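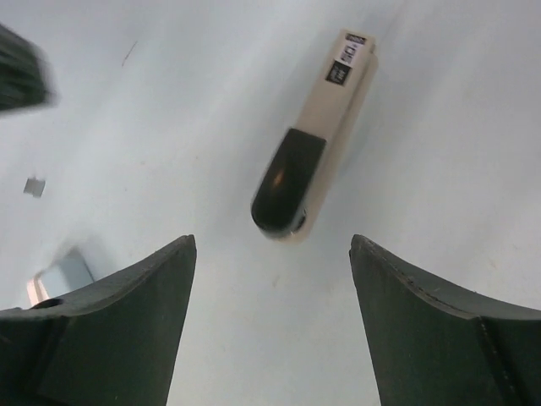

Can a robot arm do the odd jobs in a small packing room yet?

Posted by Peninah Biwott in Workshop and Small Business, 11th December

I run a two-person mail order business from a unit in Itley. We sell seeds and garden labels, and every order goes out with a paper slip stapled to the bag. By the end of the day the bench is covered in staplers, pens, tape and offcuts, and one of us has to put it all back before the morning.

My brother-in-law says a small arm with a gripper could clear the bench overnight, and maybe do the stapling as well. He has seen videos. I have looked at a few and they all seem to show one thing being picked up on a clean table. Is this something a business our size could use now, or should I leave it for a few years? I don't mind spending some money but I can't spend weeks on it. We send out 50 orders on a good day, so it isn't a factory.

Bevan Sheehan
Member since July

I look after the machines at a print finisher's in Drullalport and we have had an arm on trial there, so I can tell you what I have seen. Tidying and stapling are two very different jobs and I would keep them apart in your mind.

Picking up a stapler from a flat bench is within reach. It is a decent size, it doesn't roll, and a two-fingered gripper can close across the body if it comes in square to it. When it lies at an angle the wrist has to turn to match, and most current set-ups manage that. Where ours went wrong was with anything touching something else. A stapler on its own was fine. A stapler resting on a roll of tape got pushed along the bench until the arm gave up. Pens were poor. Loose paper was hopeless – it either slid or creased.

Stapling a slip to a bag is much harder. The machine has to hold the bag, line up the paper, get both into the jaw and press hard enough without the stapler tipping over. You do all that with two hands and don't think about it. If stapling is what takes up your time, buy an electric stapler with a foot pedal and bolt it to the bench. It will never need retraining.

For the tidying, time yourselves for a week first. If it comes to 10 minutes a day, I can't see an arm paying for itself. Ours needed somebody to reset it most mornings, and that took longer than the clearing up.

One more point. Pale benches with a matt top were easier for our camera than the shiny steel one. If you do go ahead, think about that before you buy anything else.

Swai

Get a tray with cut-outs for each tool. Job done, no robot.

Weltemine

I agree with the tray but I wouldn't write the idea off. Some suppliers will lend you an arm for a short trial if you ask, and you would learn more from that than from the videos. Take your own stapler, your own bags and your own mess along to the demonstration, and put them down the way you leave them at night. Ask to see it done several times running with nobody stepping in. The salesman I dealt with wanted to lay everything out himself, in a neat row with gaps, and after that I knew what to expect.

Also ask who fixes it when it stops. With ours that was a phone line and a long wait.

Peninah Biwott

Thanks all. I have ordered a pedal stapler and will make a tray over Christmas. Bevan, did the arm on trial cope with scissors? Ours end up open more often than not.

Bevan Sheehan

Closed, yes, most of the time. Open, it tended to grab one blade and drop them. I'd keep them on a hook.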